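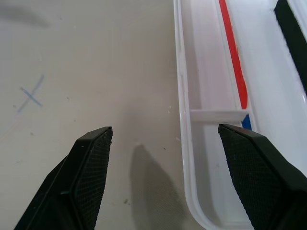 Fulgencio Cervantes
Press Officer, Timira

August 2018

TIMIRA TO OFFER DESK SORTING SERVICE TO SMALL OFFICES

Timira, the office supplies firm based in Stistby, will start a desk sorting service for small offices and school staff rooms in September. The service covers the small things that gather on shared tables and in drawers: pens, markers, stamps, clips, labels, and the trays and cases they are kept in.

Under the new service, two members of Timira staff visit an office, empty the drawers and trays chosen by the customer on to a table, and sort what they find with the people who use it. Things that still work go back in a marked place. Dried-out pens and broken cases are taken away. The customer gets a short written list of what was kept and where it now lives.

A visit takes three hours for a room with up to 21 desks. Larger rooms are done over two mornings. Customers do not have to buy anything from Timira to book a visit, and anything replaced can be bought wherever they like.

The service was tried out in 28 offices in and near Stistby this year. Most had the same trouble: plenty of pens in the building, but hardly any where people went to look for them. Several offices were placing a new order each month while older stock sat at the back of a cupboard.

"We sell pens, so it may seem odd that we are helping people to buy fewer of them," said Fulgencio Cervantes. "But customers kept ringing to ask what they had ordered last time, and we could see that they did not need more boxes. They needed to find the ones they had."

One firm that took part, the bookbinders Schwerdtfeger, had 200 markers spread over two floors, many of them the same red. They are now kept in one cupboard by the stairs, and staff take a single marker at a time. 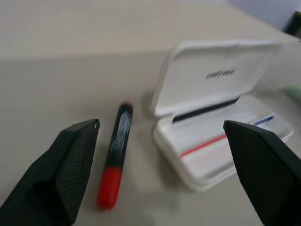
Shared markers are the first thing Timira staff deal with on a visit, as they go missing more often than anything else. Staff are asked to agree on one spot for each colour and to put the pen back when they have finished. The rule is easy to keep when the spot is close by. A marker with a black barrel and a red cap, left lying on the table next to an open white plastic case, is a very common sight in a working office, and it is at that point that a pen either goes back to its place or gets lost under paper. Timira suggests that each table is cleared once a day, at whatever time suits the room, and that lids are shut at the same time.

Trays are the other main part of the work. Timira advises customers to use shallow ones with a divider, and to keep long things on one side and short things on the other. Trays already in the office are washed and used again wherever possible. New trays are only suggested when the old ones are cracked or will not fit the drawer.

Marking the table itself is also allowed for. During the trial a few offices drew a small cross in pen to show where a tray should stand, and found it worked as well as a printed label - though customers may want to check with whoever owns the furniture first. Timira carries paper dots for those who would sooner not draw on it.

Collection and delivery for the service will be handled by Movia, which already carries Timira's orders in the area. Old pens and cases taken away from offices will be sorted at the Timira warehouse.

Bookings open at the Timira counter in Stistby and by telephone. Offices that took part in the trial can ask for one free return visit before the end of the year.

Press contact: Fulgencio Cervantes, Press Office, Timira, Stistby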